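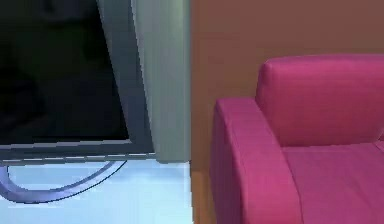
The simulated living room used during the visit, with the screen to the left and the pink seating to the right.

Report of the visit to the Arkden teaching laboratory, 2018-03-18

The Droso Association for Technical Education visited the laboratory at Arkden at the invitation of its training department. The purpose of the visit was to see how staff there show a robot a household task by remote control, and to judge whether a similar course could be offered to our own members. The party numbered 13.

Visitors were received in the ground-floor meeting room and given a short account of the laboratory's work. Two methods of teaching are in use. In the first, an instructor takes hold of the arm and leads it through the movement by hand. In the second, the instructor sits at a desk and steers the arm with a pair of hand controls, while the computer records every position along the way. Each complete attempt is called a demonstration. The laboratory aims to collect 1,000 of these before the end of September, and had 89 in hand on the day we attended.

Most of the remote control work is at present carried out in a simulated home, known to the staff as Gulla. The furnishings are plain. In the part of the room shown to us first, a switched-off screen stands over a pale blue floor, with a grey-green upright beside it and a tan wall behind the pink upholstery. Instructors told us that they prefer strong, even colours of this kind in the early weeks of training, when the operator is still learning to judge distance on a flat display.

The task chosen for the demonstration was to fetch a small object and carry it to another part of the room. The instructor gave a spoken commentary as she worked. We noted in particular her advice to pause before closing the fingers, and to make each approach from the same side. A hurried demonstration is marked down at the desk and may be discarded — the robot will copy hesitation and haste as readily as it copies skill.

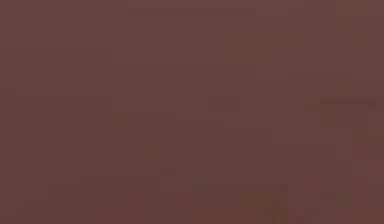
A second view from the same simulated home. Much of it is a single reddish-brown, with fainter shapes towards the lower right.

Considerable time was given to the question of what the operator is able to see. Views differ greatly from one moment to the next, and some offer very little to steer by. Where tones lie this close together, the operator is taught to stop, hold the controls still and consult another view before moving again. Several members of our party found this the most useful part of the afternoon.

Members were then invited to take the controls themselves for two minutes each. Results were mixed. The laboratory uses a practice programme named Pärn for newcomers, which keeps the speed low and does not record, and we would recommend that any course of our own begin in the same manner.

Questions followed over tea. In reply to one member, the staff confirmed that leading the arm by hand remains their choice for short tasks at a bench, and that remote control is favoured where the work covers a whole room. The Association records its thanks to the laboratory for a well-ordered programme. A further visit, limited to teaching by hand, has been requested for September.

Comments (3)

benchwork_tutor
Were the hand controls the sort with springs? Ours drift after an hour and the recordings suffer for it.

Droso Association office
Thank you for your question. They were sprung, and were reset between operators. We did not ask about drift but will do so in September.

millpond
Had my two minutes and picked up nothing at all. Would still go again. Is the next one open to guests?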